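Public Economics II – Handout 7
Price floors, buffer stocks, and who pays for storage
Notes by Ragnheiður Hviid. Read before section, bring the problem sheet.

1. Where we left off

Last time: subsidy at the consumer end. Today the producer end. Government promises to buy grain from farmers at a set price (the floor). Floor above market price = surplus. Surplus goes somewhere. That somewhere costs money.

Three questions for the whole handout:
– who sells to the agency
– what does holding the stock cost
– what happens when the stock is let go

Keep them separate. Half of last year's exam answers mixed up the second and third.

2. The basic diagram

Draw it yourselves, I'm not putting it here. Supply up, demand down, floor as a flat line above the crossing point. Quantity supplied at the floor minus quantity demanded at the floor = what the agency has to buy. Agency outlay is the rectangle, floor price times the gap. NOT the triangle. The triangle is the deadweight loss and only under the usual assumptions, and only if the grain is thrown away. If it's resold later you have to net out the resale.

Elasticities matter. Steep supply curve, small gap. Farmers can switch crops more easily over several years, so the gap grows. Long-run supply is flatter. Write that on your cheat sheet.
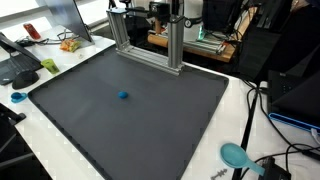 3. Worked case: Mahama district

Stylized numbers, one crop (wheat), one season.

Floor price: 417 per ton
Market price without the floor: 367 per ton
Difference: 50 per ton
Agency purchases: 2000 tons

Outlay = 2000 x 417 = 834,000. That's cash out the door at harvest.

Now suppose the agency can resell all of it right away at 367. Gets back 734,000. Loss is 100,000, or just 2000 x 50. Fine. But it can't, in practice. Dumping 2000 tons back on the same market the same week pushes the price down again and you're back at the start. So it stores.

Storage: warehouse rent, fumigation, bags, interest on the money tied up, and shrinkage (rats, damp, theft, bad scales). Students always forget the interest. At 10 percent a year, holding the whole lot for six months costs 41,700 in interest alone. Check it: 834,000 x 0.10 x 0.5.

Shrinkage works differently – you lose tons, so you lose resale revenue on them. If 1 percent goes, 20 tons are gone, and at a resale price of 367 that is 7,340.

4. Who actually sells at the floor?

The floor is on paper for everyone. To use it you need to get to a purchase center, pass the moisture test, and wait for payment. Small farms often sell to a trader at the farm gate below the floor and the trader takes the grain to the center. So part of the benefit goes to the trader.

Mahama case: 1181 tons came straight from growers, the rest (819) through traders. If traders paid 387 at the gate, the grower got 20 of the 50 and the trader 30, before transport. Is that unfair? Depends on transport cost and on how many traders there are. Compare Banasia (many traders, gate price close to the floor) with Erkley (one trader, gate price close to market). Same policy, different incidence. This will be on the exam in some form.
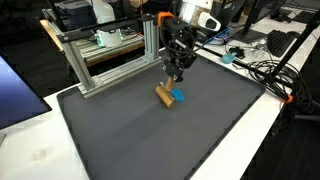
Fig. 2. Gripper above a wooden roller, blue piece beside it.

5. Release rules

Two kinds.

(a) Trigger price. Agency sells when the market goes above some ceiling. Simple, everyone can see it. Trouble is traders see it too and buy just before the floor or hold off just below the ceiling.

(b) Discretion. Agency sells when it thinks it should. Flexible but political. Stocks tend to move before elections. Also private storers can't plan, so they store less, so the agency has to store more. That's crowding out, and it is the point most people miss in teh Clellari reading.

Clellari model in one line: private storage falls as expected public release rises. Read sections 1 and 4, skip the appendix.

6. Alternatives (short, we'll come back to this in June)

Deficiency payment: market clears, government pays the farmer the gap between target price and market price. No warehouse. But paid on all output, not just the surplus, so the bill can be bigger. And you need records of who sold what.

Flat payment per acre: less distortion at the margin, poor targeting, large farms get most of it.

For the problem sheet: redo section 3 with a deficiency payment, total output 10,000 tons, target 417. Assume market price stays at 367 (it wouldnt, say why in one sentence). Then find the storage period at which the two schemes cost the same, interest and shrinkage only, shrinkage fixed at 1 percent.

Show units. Hand in at the start of section, on paper.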